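Unit 4: Power, Heat and Clock Speed in Mobile Chips

Course notes, Introduction to Mobile Hardware
Prepared by Margareta Tudose. Revised May 26, 2025.

Read these notes before the lab. Unit 2 covered what sits on a system-on-chip (processor cores, graphics, modem, memory controller). This unit covers what limits it. On a phone the limit is usually heat.

1. Where the power goes

A chip uses power in two ways. Dynamic power is spent when transistors switch. Static power, also called leakage, is lost whenever the circuit has voltage across it, even if it is doing no work.

For dynamic power we use the standard relation:

P = a × C × V² × f

where a is the activity factor (the share of the circuit switching on a given cycle), C is the capacitance being switched, V is the supply voltage and f is the clock frequency.

Note the square on V. If frequency goes up by 10 percent and voltage stays the same, dynamic power goes up by 10 percent. In practice a higher frequency normally needs a higher voltage to stay stable. Raise both by 10 percent and dynamic power goes up by 33 percent (1.1 × 1.1 × 1.1 = 1.331). Most exam mistakes on this unit come from forgetting to change V.

Leakage rises with temperature. A hot chip leaks more, the extra leakage makes more heat, and so on. Phone software has to step in well before this gets out of hand.

2. Getting heat out of a phone

A desktop computer has a heatsink and a fan. Most phones have neither a fan nor room for one. Heat moves from the chip through a thermal pad or paste to a metal or graphite spreader, then to the frame, the back cover and the display. From there it leaves through the air, by radiation, and through the user's hand.

Two limits apply:

Junction temperature – the temperature of the silicon itself. This limit protects the chip.

Skin temperature – the temperature of the outside of the phone. This limit protects the user, and it is often reached first during long tasks.

A phone can run well above its sustained power for a short time while its parts warm up. The spreader and frame store heat during that period. Once they are warm, the phone can only produce as much heat as it can get rid of. This is why a short benchmark and a long game give such different results on the same device.
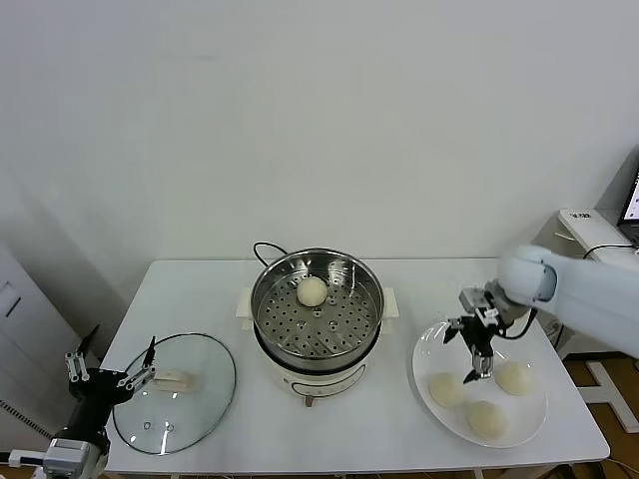

Steamer with the lid off.

3. Throttling

Throttling means lowering performance to hold a temperature limit. The usual methods are:

Lowering the maximum frequency of the large cores
Moving work from large cores to small cores
Lowering the graphics clock
Dimming the display or slowing battery charging

The software that picks a frequency based on load is called the governor. The software that caps frequency based on temperature is a separate part, normally called the thermal manager. Keep the two apart in your answers. If the governor asks for the top frequency and the thermal manager has set a lower cap, the cap wins.

Throttling can be done in small steps or large ones. Small steps give smooth performance but react slowly. Large steps react quickly, but the user may see frame rates jump up and down as the chip cools and speeds up again.

4. Worked example: the Plilis board

The Plilis is our teaching board. It has four large cores and four small cores, with no fan fitted. The test program runs a fixed workload in a loop and reports a score for each pass.

First pass, board at room temperature: 932 points
Final pass, after the score stopped changing: 265 points lower

The sustained score is 932 − 265 = 667 points. Divide by the first score: 667 / 932 = 0.716, so the board holds 71.6 percent of its peak performance. We call this figure the sustained ratio.

The ratio alone does not tell you whether a chip is good. A slow chip that never gets hot will have a ratio near 1. Always report the peak score along with it.

5. Common errors in testing

Starting the second run before the board has cooled. The first pass of that run will be low, and the sustained ratio will look better than it should.

Changing the surface under the board. A metal bench carries heat away faster than a foam mat.

Leaving the charger connected on a phone test. Charging adds its own heat.

Comparing scores from different versions of the test program. The scoring was changed in February, so older results in the Hambridge lab folder should not be mixed with yours.

6. Lab task

Work in pairs. Each pair gets one Plilis board and one Custora logger. Ákos Bárány runs the lab and will sign the boards out.

Record the room temperature. Start the logger, then start the test program. Let it run until four passes in a row agree to within 2 percent. Save the log and let the board cool to its starting temperature. Repeat with the large cores capped one frequency step below maximum.

Hand in both logs, a plot of score against time for each run, and one page of discussion. Say which setting gave the higher sustained score and how the voltage table in the appendix explains the result. Some boards score higher with the cap on. If yours does, check the log before you decide it is a mistake – the controller on these boards takes large steps down when it reaches its limit.

Reading: Hajdu, chapter 4. The section on battery chemistry can be skipped until Unit 6.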